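Notebook – Products – Team – Archive – Contact

December, evening, after everybody left

Entry on the pricing test for Tollum, the discussion with Hughes, and what we decided (and did not decide) about taking a fifth person. I write it long this time because Florence was away and she asked me to put everything in one place.

1. Where we stand

We have 14 paying workshops on Tollum now. In the previous entry I wrote 15, this was wrong, one of them never confirmed the second month and I counted it two times in the sheet. The sheet is corrected. Please use only the tab called "paying", the tab called "customers" still includes people who said yes on the phone.

For colleagues who read this later and did not follow from the beginning: Tollum is the booking and deposit tool for small repair workshops. Fadside was the old name of the same thing, when it was only booking and had no deposits. Some customers still say Fadside and the invoices had this name until the autumn. Guadalupe says we should stop correcting them, and I agree.

The price was the same for everybody until this test, which is 25 dollars per month. We chose it in one afternoon and we did not have a good argument for it. Kai-wen took the price of a competitor he found and made it a little lower. I was in the room and said nothing, so I share the blame.

2. The pricing test

Question we wanted to answer: do workshops leave, or complain, when they pay per booking instead of a fixed amount?

Setup, as it was done and not as it was planned:

– Half of the paying workshops stayed on the fixed price. The other half got the new plan, a small fee on every booking where a deposit was taken, nothing in a month without deposits.
– Afshin made the split. The plan was to make it by random draw. In practice two workshops in the new plan group asked to be in it, because they heard about it from another owner. I have marked them in the sheet with a star. If you compute anything, compute it with and without them.
– The test ran four weeks. I wanted eight. We could not wait eight.

In this period we had 168 bookings with a deposit over both groups. It is a small number and I would not like to see it in the investor letter with a percentage next to it.

What I can say from it:

The new plan group did not leave. The fixed group also did not leave, so on this point we learned very little. I think four weeks is too short for somebody to leave a tool which has their calendar in it. They leave in January when they clean up their subscriptions.

Complaints came more from the new plan. They were mostly the same complaint in different words: the owner wants to know before the month starts what he will pay. One of them told Guadalupe that he prefers to pay more and not to think. She wrote this on the whiteboard and I hope it stays there for a while, as I find it the most useful sentence of the whole test.

The revenue per workshop on the new plan was lower for the small ones and higher for the two biggest. If we take out the biggest one, the two plans earn nearly the same. So the new plan is good for us only if we get more big workshops, and until now we have looked for small ones. This is a contradiction in our own strategy and I do not want that we hide it under the word "flexible".

Mistake to remember: the fee was shown on the owner's screen after the booking was saved, and not before. Amirhossein found it in the second week. He fixed it the same evening, but the first two weeks have surely more complaints because of this, and they should be read with caution. I did not test the screen myself before the start. I should have.

3. Call with Hughes

Hughes is the distributor who sells parts to workshops and wants to offer Tollum in their catalog. I had the call in the morning with Kai-wen. Notes in the order they came:

They want an exclusive for the region. Kai-wen said we can talk about it. I would have said no directly, but maybe his way is better, we got more information after that.

They would put their own name on it. The owner would see "Hughes Booking" and in small letters our name. I asked who answers the phone when a deposit is not refunded. There was a pause, and then they said "we would do this together". I have underlined this in my paper notes. In my experience "together" means it is us.

They asked for a margin which I will not write here, it is in the shared folder. With the fixed price it leaves us too little to pay the support hours. With the per booking plan it is impossible to say, because it depends on which workshops they bring.

They have a sales meeting in the spring and would like to show something there. This is the only real deadline they gave. Everything else they said was "soon".

My opinion, and it is only mine: we should offer them a trial with a few of their customers, our name visible, no exclusive, and a written rule for the support. If they refuse the trial, then we learned it cheaply. Florence should call them and not me. She is better at saying no in a way that people thank her.

4. Support hours

I kept the log as agreed. Guadalupe and I both wrote every contact with start and end. We forgot some of the short ones, so the true number is higher than the log.

Most of the time goes into three kinds of contacts. The refund of a deposit when the customer cancels late, this is number one by far. Then the import of the old calendar. Then owners who changed their phone and cannot log in.

The refund problem is partly our text. We wrote "Deposits are non-refundable unless otherwise agreed" and I understand now that most owners read the first half of the sentence and their customers read the second half. Proposal: the owner chooses one of two rules at sign-up, and the customer sees this rule in one plain sentence before paying. Amirhossein thinks it is two days of work. I have written four in the plan, and he can laugh at me later if it is two.

The import we can only make less painful. Guadalupe has made a page with screenshots for the most used calendar, and the calls on it became shorter. I do not have numbers for this, it is her impression and also mine.

5. The question of the fifth person

We have money for one more salary, if nothing goes bad, until roughly the end of summer. After this it depends on the renewals.

Afshin wants a developer. Guadalupe wants somebody for support and onboarding. Kai-wen wants a salesperson, which is no surprise. I was asked for my view and I said: half time support now, and we look again after January. It is not an exciting answer. But the log shows that Guadalupe does the work of support in the hours where she should visit workshops, and visits are where all the good customers came from. No one of our paying workshops came from an advertisement. I checked this one by one, since we had spent money on advertisements and I was curious.

Against my own proposal: half time people are difficult to find and they leave when they get a full time offer. Afshin said this and he is right. I have no good reply to it.

We did not decide. It goes to the next meeting, with Florence present.

6. Nundel

Short note so that it is not forgotten. Nundel is the accounting package that three of our workshops use. They opened their interface for partners. If the deposits could go there automatically, the owner saves the evening when he types everything again. Afshin read the documentation and says that it is readable but the test account does not work as described. He wrote to them, no answer yet.

I would not start before the refund rule is ready. We have this habit to begin the new thing when the old one is at 80 percent, and then we have two things at 80 percent.

Night street, two views:
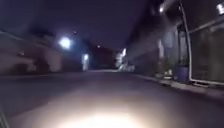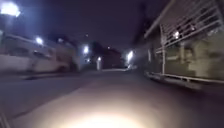
7. Things to do, with names

– Amirhossein: refund rule at sign-up, text first, then screen. Send me the text before you build it.
– Guadalupe: ask the starred workshops if they want to stay on the per booking plan. Do not offer a discount at the same time, otherwise we do not know what they answered to.
– Kai-wen: write down what exactly was said to Hughes about the exclusive, while we both still remember it. Half a page is enough.
– Afshin: remind Nundel once. If there is still silence after that, park it.
– Florence: read sections 3 and 5 before the meeting, the rest can wait.
– Me: move all new plan workshops to a clear monthly amount with a limit, so they know the maximum before the month starts. Prepare the letter for it. Also find out why one workshop was billed under the name Fadside again, I thought this was solved.

Open question which I could not place anywhere: should we let the owners see how many bookings were cancelled in their own workshop compared with the others? Two owners asked for it. Afshin finds it interesting, Guadalupe is afraid that the weak ones will feel ashamed and close the page. I have tried to imagine my uncle, who had a small shop for many years, reading such a comparison in the evening after work. I think he would have looked at it every day and been angry every day. I do not know if this is for or against.

Correction to section 2, added later the same evening: the second big workshop was on the fixed plan for the first three days of the test, by mistake. It does not change the direction, but the revenue number in the sheet was a little too low. Changed it, old value is in the comment of the cell.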